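Home | Shop | Tables | Chairs | Storage | Delivery | Contact

Kesten Play Table, White
April 1, 2009
By the Kesten shop desk

The Kesten is a low table for children who have outgrown the floor but have not yet been trusted with the dining room. It has four legs, one top and no cartoon animals. We have been asked many times for a version with cartoon animals and have so far held firm.

The top is a single board with a matte white finish. We tried gloss on the first batch and every table came back with the ceiling light reflected in the middle of it, which small children find either fascinating or upsetting. Matte also hides the fine scratches you get from dragging toy cars about. It does not hide felt tip. A damp cloth and a drop of washing-up liquid will shift most of it within a day or so. After that you are into the realm of elbow grease, and after a month you may as well frame it.

The legs are beech, screwed in from below with bolts that a grown-up can tighten by hand. Please do tighten them again in October, or whenever your heating comes on. Wood shrinks a little in dry rooms and a wobbly table will be noticed first by the person carrying the full beaker.

Will it take an adult?

Officially it is rated to 90 kilos, spread evenly. Unofficially, everybody sits on it. The sample in our showroom has been sat on by most of the people who came in to look at something else, several of whom then bought it, possibly out of guilt. Standing on it to change a light bulb is another matter and voids the guarantee.

Sizes

Two lengths are kept in stock. The short one suits two children who like each other. The long one suits two children who don't. Both are the same height, and both will go through a normal front door with the legs off. With the legs on, it depends on your front door and your patience.

If you are setting up a nursery or a waiting room, the long table can be pushed end to end with another and joined underneath with the Zunico clip, sold separately in bags of 20. You need two clips. We did ask Zunico about smaller bags and they said they would look into it, and that was a while ago. The spare ones are quite good for keeping curtains together.

Colours

White. There was a green, briefly. We sold 2,032 of the whites last year and a number of the greens that we would prefer to keep to ourselves. Anyone who owns a green one and would like a second to match is warmly invited to get in touch, as we still have them.

A word on white, because the question comes up every week. Yes, it shows the dirt. So does everything else; you just can't see it on the brown one. What white does do well is show up whatever is on it, so that the small bits of a puzzle get found before the vacuum cleaner finds them.
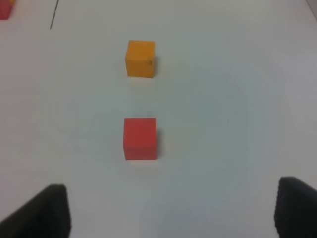 Corners are rounded to a curve that we arrived at by asking parents where the bruises were. The edges are sealed all the way round, underneath as well, where juice likes to travel. The Dovhaniuk table, which several customers have compared us with, has a lip round the top to stop things rolling off. It's a fair idea and a well-made table. We left the lip off because crumbs have to go somewhere, and we would like it to be the floor, where the dog is.

Delivery

Flat, in one box, with an Allen key that you will lose. Spares are free if you send a stamped envelope. Assembly takes one person as long as it takes, longer with help from the intended user. Plastunen handle our deliveries and will ring the evening before. They will carry the box to the first dry spot indoors but no further, and stairs are by private arrangement between you and the stairs.

The current run is 3,000 tables. When those have gone there will be a gap while we make some more.

Recently added
Kesten Stool, low
Kesten Bench, short and long
Zunico joining clips, bag of 20
Replacement legs, set of four
Play Table, green (reduced again)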